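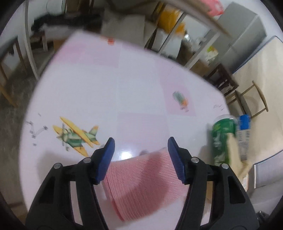

Several readers have asked whether a rolled cloth can stay on a glossy play table between meals, and one of them, Dedoline, wrote that hers left a faint pink line the length of the roll and that no amount of wiping shifted it. The answers below cover that question and the others received most often on rolled cloths and printed children's tables.

14 comments · 37 shares

Can a damp cloth be stored rolled on the table?

No. A roll holds water in its inner layers long after the outer layer feels dry. Where the roll touches the surface, moisture and any loose dye stay in contact with the finish. Unroll the cloth, hang it until dry, and roll it again. A dry cloth can be left on the table indefinitely.

How do I remove a dye line left by a colored cloth?

Work in this order and stop as soon as the line is gone.

1. Wipe with warm water and a drop of dish soap. Leave the film on the line for 5 minutes, then rinse.
2. Apply a paste of baking soda and water with a fingertip. Rub lightly along the line, not across it. Rinse.
3. If the line remains, repeat step 2 the next day.

Do not use bleach, acetone, or a melamine sponge on a glossy surface. The first two can soften or yellow the finish. The sponge is a fine abrasive and leaves a dull patch that shows under a ceiling light.

How can I tell whether a cloth will bleed?

Wet one corner, press it between two sheets of white paper towel, and put a heavy book on top for 60 minutes. Any color on the paper means the cloth should be washed separately before it is used on a white or pale table. Repeat the test after the first wash. Pink and red cloths may need more than one wash before the paper stays clean.

What is the correct way to roll a cleaning cloth?

Fold the cloth in half lengthwise with the hem inside. Start at the folded short end and roll with even pressure. The layers should sit flush at both ends. If one end cones outward, the fold was not parallel to the edge, and the roll will open by itself in a drawer. A rubber band is not needed for a cloth rolled on a flat surface.

Is a roll better than a flat stack?

It depends on the container. Rolls stand upright in a deep bin and can be taken out one at a time. Flat stacks use a shallow drawer more efficiently. The Witine drawer insert was designed for rolls and has 13 slots. A slot accepts one folded and rolled kitchen cloth or one small hand towel. It does not accept a bath towel.

Are cartoon decorations on a table safe to wipe?

First establish whether the decoration is printed under the finish or stuck on top. Run a fingernail across the outline. If no edge can be felt, it is under the finish and can be wiped like the rest of the table. If there is an edge, wipe from the center of the figure outward so the cloth does not lift the border. Do not leave standing water on it.

An edge has already lifted. What now?

Dry it completely, warm it for a few seconds with a hair dryer on the low setting, and press it down through a sheet of baking paper. If it lifts again, remove the whole sticker. A partly lifted sticker collects crumbs and is easily picked off by a small child.

Why does the surface look streaky after cleaning?

Usually soap residue. Glossy finishes show it most clearly where light reflects directly off the table. Wipe once with plain water, then once with a dry cloth. View the table from a low angle, facing the window or lamp, to check the result. On a checkered surface, look at the white squares first. Pale tinted squares hide residue at most angles.

Can paper towels be used instead of cloth?

Yes, for spills and for drying. Plain white sheets are preferred. Dyed or patterned sheets should be tested as described for cloths. Recycled grades can be slightly coarse and are best kept for floors.

How often should a table cloth be replaced in use?

Change it daily if the table is used for meals. For craft use only, one cloth lasts 5 sessions, provided no glue or paint has dried into it. Cloths with dried glue should be retired to the garage.

Does this advice apply to the Grultgate folding table?

Yes, with one exception. The hinge line on the Grultgate should be dried separately with a thin cloth or a cotton swab. Water left in the hinge reaches the core of the top and causes swelling along the seam.

Share · 37
Comments · 14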